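Planning a Budget for Your First Home Robot Project, Simulation First

So you want a mobile robot with an arm, something that can roll across a living room, reach down, and pick a toy off the floor. Great! It's one of the most satisfying projects a small lab or a serious hobby group can take on, and the planning is a lot more fun than people expect. This guide walks through the budget we used for ours, in the order we wish we'd done it.

You'll need a spreadsheet, a tape measure, and a couple of free evenings. You don't need a quote from anybody yet. Quotes come in step 5, and they'll be much better quotes if you wait.

Step 1. Write down the chores

Open a blank sheet and list every job you want the robot to do in its first year. Keep each one short and physical: "pick small thing off floor, put on table." "Move cup from counter to sink." "Open cabinet door." Our first list had way too much on it (folding towels was on there, bless us) and we cut it to 12 lines.

Next to each chore, fill in these columns:

Height of the object from the floor
Weight of the heaviest version of it
How far back from an edge it might sit
Whether one hand is enough

That last column matters more than any other for your wallet. A second arm comes close to doubling the arm cost, and it also means a wider base, a bigger battery, and more time on setup. If only one or two chores need both hands, move them to a "year two" tab and keep going.

Step 2. Measure the place it will work in

Go around with the tape and get door widths, counter heights, counter depths, the gap under the table, and the height of every threshold or rug edge. Write down the tightest turn the robot would have to make. Then measure your own workshop door too! We came very close to choosing a base that would have needed the door taken off its hinges.

Step 3. Spend your first money on simulation

I'm a huge fan of this step. Before you pay for a single motor, build the rooms in a simulator and drive a stand-in robot through your chore list. Most of the software you need is free for small groups, so what you're really buying is a decent graphics card and somebody's time. We set aside 2,000 dollars for this phase and came in at 1,426, and every bit of the leftover went to the gripper line later on.

A few things to do once you have a room loaded:

Put the camera where the robot's camera would be. Looking down from the ceiling is handy for debugging, but it hides all the problems you're paying to find.

Include the arm and the body in the view. You want to know how much of its own work the robot is going to block.

Scatter small objects. Put some flat on the floor along a wall, some in the open, and at least one on a table at the far end of the room.

Try counters, too. A robot that's happy in the open can get very awkward around a countertop.
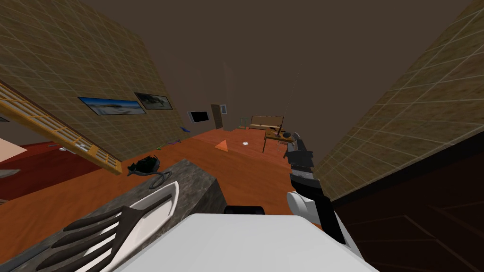 Page last changed: January

A room like this one earns its keep quickly. There's a granite counter right up against the robot, open wooden floor past it with a few little things lying around, and a table and bench way down by the back wall. The white body takes up a good piece of the bottom of the view, and the arm reaches up through the right side. Seeing that in our own test rooms is what sent us back to the spreadsheet to add a wrist camera, and I'd encourage you to pencil one in from the start.

Go down your chore list in the simulator and mark each line green, yellow, or red. Green means the stand-in robot can reach the object and see it while reaching. Yellow means it can do one of those. Red means neither. Be generous with yellow. You'll be amazed how many of them turn green when you raise the camera or move the arm mount forward a little, and moving a mount in software costs you nothing but a cup of coffee.

Step 4. Turn the colors into a parts list

Now you get to shop, at least on paper. Build the list in this order, because each choice narrows the next one.

Arm. Take the longest reach you needed in simulation and add a hand's width. For payload, take your heaviest object plus the gripper plus the wrist camera. People forget the gripper all the time! Published payloads are often given for the bare arm, so check what the number includes before you compare two models.

Gripper. If most of your objects are small and flat, plan on thin fingertips and budget for spares. Soft finger pads wear out, and you'll want to try a few shapes. I'd rather see a modest arm with a drawer full of fingertips than the other way around.

Base. Look at the footprint against your tightest turn, then at how it handles rug edges. A heavier base is steadier when the arm is stretched out, but somebody has to lift it into a car.

Cameras. One on the head or mast, one on the wrist. Get matching models if you can, so you only learn one driver.

Computer. Decide early if it rides on the robot or sits on a desk. Onboard costs more and eats battery. On a desk means your Wi-Fi has to be really good.

Emergency stop. Buy the wireless kind and buy it in the first order.

Step 5. Ask for quotes

Three suppliers is plenty. We wrote to Stiltora for the arm and base as a set, to Waltex for the arm alone, and to Carhuamaca for the cameras and mounts. Send everyone the same one-page summary with your reach, payload, and footprint numbers, and ask them all these questions:

Is the software license one-time or yearly?
Who pays shipping if a joint has to go back?
How long is the wait for a replacement joint?
Is the charger included?
Can we get the model file for our simulator before we order?

I love that last one. If they send the file, drop their arm into your room and run the chores again. We changed our pick after doing this. The arm we'd been leaning toward had a thicker elbow than our stand-in, and it kept bumping the counter on the cup chore. Finding that out took one evening.

Step 6. Add the lines everybody leaves off

Rogelio Macaraeg went over our draft and found over half a page of missing items. With his permission I've copied the keepers:

Cables, and then more cables
A cart or stand to park the robot on
Spare battery and a safe place to charge it
Foam mats for the first month
Test objects (thrift stores are perfect for this)
Shipping both ways for one repair
Insurance, if your building asks for it
Paid hours for whoever keeps the simulator rooms up to date

Put a contingency line at the bottom and leave it alone until the robot is on wheels.

Step 7. Split the order in two

Order the arm, gripper, and emergency stop first. Bolt the arm to a sturdy bench and get your easiest green chores working there. Order the base, mast, and onboard computer once the arm does what you want. You'll learn so much from the bench stage that your second order will almost certainly change, and you may save a bit too. Our project (we call it Skumden) dropped the onboard computer at this point and went with a bigger battery.

Keep the simulator running the whole time. When a real chore fails, rebuild it in the simulated room and see if it fails there too. If it does, fix it there first.

Updating the sheet

Go back to your spreadsheet at the end of every month and put the real cost next to the planned one. Note the reason for any big gap in plain words, like "forgot adapter plate" or "second set of fingertips." When it's time to plan year two, open that "year two" tab, bring the two-handed chores back in, and start again at step 2 with the tape measure.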